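Speaker notes: Keeping a poetry blog through the winter
Bremthorpe Library, upstairs room
Notes last changed Jan 1, 2022

Running time is 40 minutes with questions. Slides are plain. Skip the reading in part two if the start is late.

Opening

Say hello, say which blog is mine. Ask who in the room posts poems online already and who only reads them. Don't wait long for hands.

I started the blog to have a deadline. The first winter I put up 39 poems. Most were short and a few were bad. I left the bad ones up. Two of them get more visits than anything else I've written, and I don't know why.

Part one: prompts

Explain how a weekly prompt works. The host posts a word or a line, you write to it, you leave your link, and you go and read the others. The reading takes longer than the writing. Allow an evening for it.

Mention the Clastham prompt list. It runs all January and the words are ordinary ones: gate, kettle, salt, thaw. Plain words get better poems out of me than big ones like hope or time. Other people may find the opposite.

If asked about rules: no, you don't have to use the word itself. Check with the host.

Part two: the weather problem

Winter blogs fill up with snow, bare trees and robins. Mine did. Read the first verse of "Fullden Lane" here (6 lines, go slowly, it's the one with the ditch). Point out that the word "cold" was in it three times in the first draft and is gone now.

Ways I get off the subject of weather:
- Write about something indoors that you touch every day.
- Write the poem in summer and post it now.
- Take one color and stay with it.
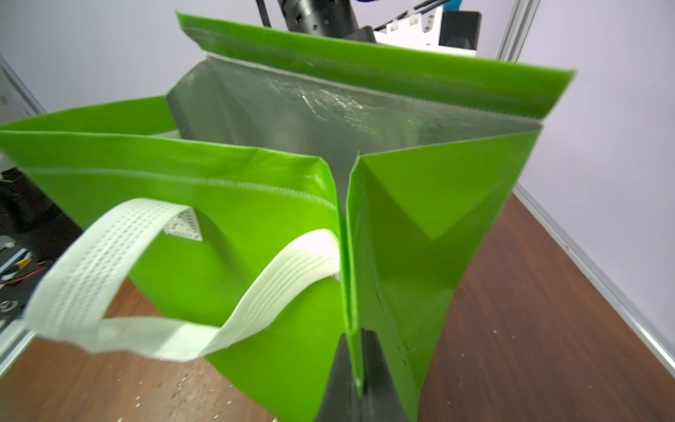

Part three: comments

Reply to every comment in the first year. After that, reply when you have something to say. "Lovely" is fine to receive and fine to leave. A better comment names one line.

Tell the story about the comment on the Asante poem. The reader thought it was a woman's name and I had meant a thank-you. Her reading was better, so I changed the ending.

Questions I usually get

Does posting count as publishing? For many magazines, yes. Read their rules before you post.

How often? Once a week is plenty.

Hand out the prompt sheets at the end. Room has to be clear by the hour.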